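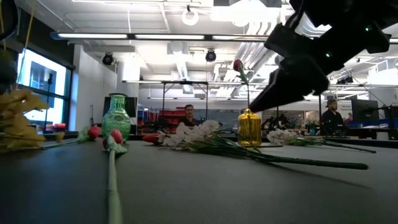
Murnlow gripper at the flower bench. Rose in the gold vase, tulips and white bunches on the table.

Home Grippers Arms Benches Spares Support Cart

Murnlow Two-Light Gripper, Planning Kit

The Murnlow is a black gripper with two green lights on it, and it costs more than the table you will put under it. We mention this early so that whoever signs for it can sit down.

The kit is sold to people who are budgeting for a handling bench and would like the budget to survive contact with the invoice. You get the gripper, a mounting plate, 3 sets of finger pads and a cable that is long enough. (The earlier cable was not. We have heard from all of you.)

What it costs
Gripper and plate: $3,000
Rerka controller, required: $1,002
The two dollars are the power cord. Accounting insisted.

The arm is separate. The Murnlow fits the Tarigan arm straight out of the box and most other arms with an adapter, which we also sell, because of course we do.

Before you order
Measure the bench, then measure the ceiling. Ducts and hanging lights have ended more arm purchases than price ever has. Decide what you will be picking up, too. A thin stem and a narrow-necked vase ask for softer pads than a carton does, and pads are the part you will keep buying. Zulkifli Tuhumury in applications suggests putting a year of them on the first purchase order, when everyone is still in a good mood.

Buy your props in quantity. Artificial flowers are cheap, don't wilt over a long weekend, and come in enough shapes to embarrass any grasp plan you were proud of. Glass vases are a consumable. Put them under consumables.

Lead time
Allow 7 weeks, longer if you order in December, when every department on earth discovers it has money left. Nouhaila Tawfik handles quotes and will hold a price until your approval comes through — within reason. She has seen some approvals.

Often bought with
Zalilex soft pads, set of 3
Tarigan adapter plate
Rerka spare power cord (yes, two dollars)

Returns accepted on unopened kits. Opened kits are yours, and so is the box, which is the only one that fits if you ever need a repair. Keep the box.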